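Tablecloths and Table Talk > Setting up > Instant noodle bowls, do you rinse and keep them?

tanereren_
Posted November 30, 2024

Okay so I have a question that has been bugging me and my roommate thinks I'm nuts. We eat a lot of soup and noodles out of those disposable bowls with the little tab on the rim, and the nicer ones have a pattern pressed into the inside. I can't throw them out! I rinse them and use them for snacks, for holding orange peels, for soaking a paintbrush (once). I have 14 of them stacked in the cupboard right now and Bijan says that's hoarding. Is it? Does anyone else keep theirs?

bijan_nouri
It's hoarding. I live there. The stack fell on me when I was getting the rice down.

Banda_kitchen
I keep two or three on the table and recycle the rest. They're handy for nut shells when people are over. I wouldn't put anything hot in one a second time though, they get soft and weird on the bottom.

godfrey_s
Team keep! Our table is basically a snack and tea station from morning till night, and one of these bowls lives on it permanently. I like the ones with the Greek key border inside, they look nearly like real dishes if you squint. My wife disagrees and says a bowl with a pull tab will never be a real dish. We've been having this argument since July.

tanereren_
Godfrey I need to see this table.

godfrey_s
Ha, fine, but I didn't tidy for you people. Purple-pink cloth with white and turquoise flowers, that was my wife's pick and I've come around to it.
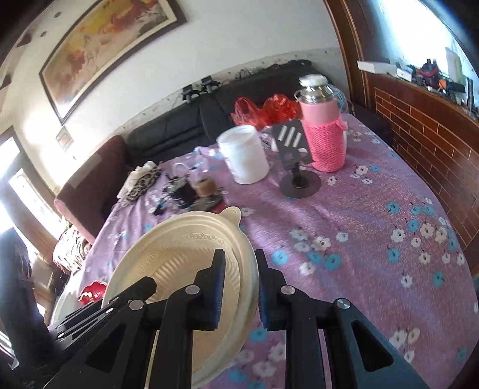 Re: the thermos (split from main topic)

Banda_kitchen
Wait, forget the bowl. The thermos is wearing a sweater?? Where did you get that pink cover, or did someone knit it?

godfrey_s
My sister-in-law knitted it! She made it with a loop up at the top edge so you can hang it on a hook when it's in the wash pile. Tea goes in before breakfast and it's on the table all day. I was rude about it at first and now I'd be upset if it went missing.

dinh_vo
I'm going to be the grump here. A vacuum thermos doesn't need a cover, the insulation is already in the wall. All the knitting does is soak up drips and smell like old tea by the end of the month. I had a Nellska one with a quilted jacket and I took the jacket off after a week.

Banda_kitchen
But it's cute, Định. And it stops it from clanking against everything else.

dinh_vo
I'll give you the clanking.

arash_sh
The cover is good if your hands are a mess from cooking – bare metal and plastic get slippery, yarn doesn't. Wash it cool and dry it flat, and don't wring it or you'll end up with a cover for a much fatter thermos. Ask me how I know.

bijan_nouri
Can we get back to the bowls, I was winning.

tanereren_
You were not winning, Godfrey has one out on a flowered tablecloth like it's company china. I'm willing to go down to six.

bijan_nouri
Four.

tanereren_
Five, and I get to keep the paintbrush one.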